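A Robot That Puts Things Away

Have you ever been told to tidy up and wished something else would do it? In a shared workshop in Lasbridge, a group of grown-ups and kids is building a robot to do just that. Its name is Candari, and it has two arms!

The workshop is one big room where anybody can come and make things. Selvaraj Amarasinghe started the robot project there in September, and the builders meet every Sunday. They have put over 200 hours into it so far, and a lot of that time went into cables.

So what does a tidying robot need? First, it needs a way to see. Candari has a camera up high, where your eyes would be, pointing down toward its grippers. A gripper is a robot's hand. Yours has a palm, a thumb and lots of soft skin that can feel things. A gripper is much simpler: its fingers squeeze together and open up again. (Try picking up a sock with just your thumb and one finger. Now try a big book!) 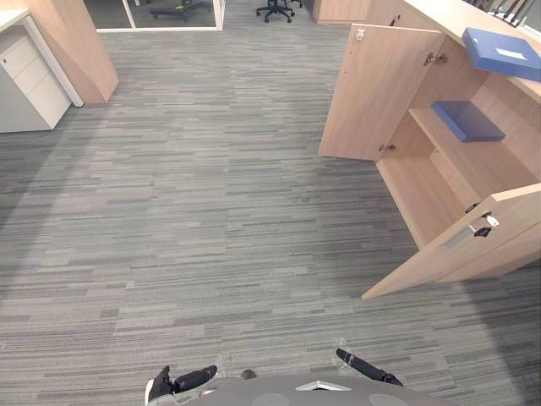 Candari's view of a cupboard, with both doors open and a blue box file on the shelf.

Cupboards are tricky for robots. A door swings in a curve, so a gripper pulling on it has to move in a curve too. If the arm pulls in a straight line, the door gets stuck or the fingers slip off. You do this without thinking, but a robot has to be taught.

The builders teach Candari by practicing. One person moves the arms by remote control while the computer saves every movement along with what the camera saw. Then they do it again, with the door open a little more, or the box file pushed farther back. After lots of tries, the computer starts to find patterns it can use by itself.

One Sunday the group did 13 practice runs before lunch, and everybody had a favorite. Selvaraj liked the slow ones best, as slow runs are easier for the computer to learn from.

Want to try teaching a robot? Ask a friend to close their eyes and be the arm. Tell them how to open a cupboard using only words like "left," "up," "squeeze" and "pull." Go gently, and watch out for fingers near the hinges!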